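What should passengers do after a minor collision on an airport access road?

Nest Penry
Posted 20 Dec 2024

My shuttle to the Zindano terminal was struck from behind by a delivery van. No one was seriously hurt, but two passengers had sore necks. The driver wished to continue at once. Were we obliged to remain until the police arrived? 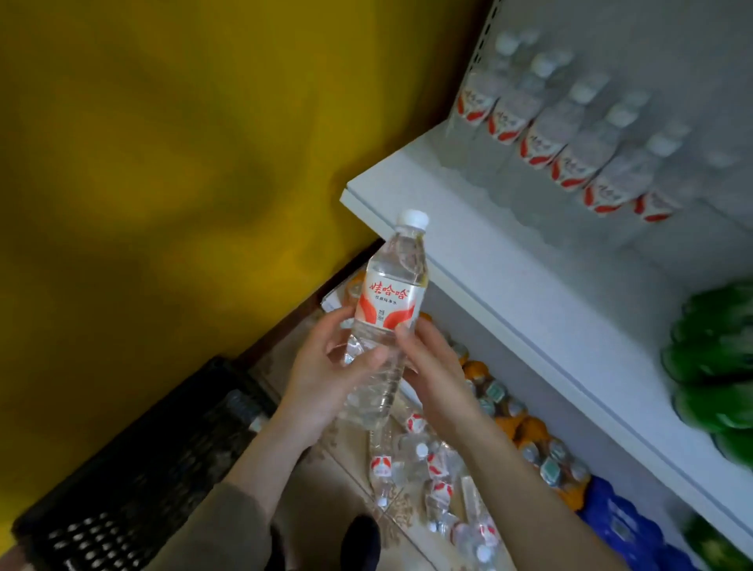 Wahaha purified drinking water, bottle with white cap

Emrys Mathias

Passengers should remain at a safe distance from traffic until the driver has exchanged details and any injury has been reported. Local rules differ – the airport police desk can confirm which apply. Please request the following:

- the incident number
- the name of the shuttle operator
- a contact for the van's insurer

Neck pain may appear later, so a medical visit should be recorded even when symptoms are mild.
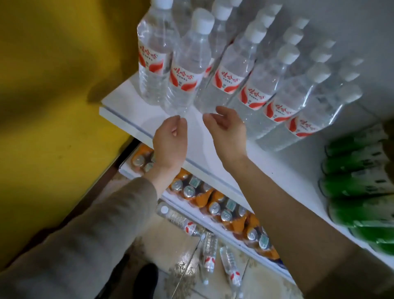

Bottled water on a white shelf

Singhal

I was in a similar accident in February. The operator replied after 30 days and wanted my ticket, so keep yours. I do not know the rule on waiting for police.

Related items
Bronda ring road: lane closures after truck fire
Lost luggage following a bus accident
Kurkum bridge collision: where to send witness statements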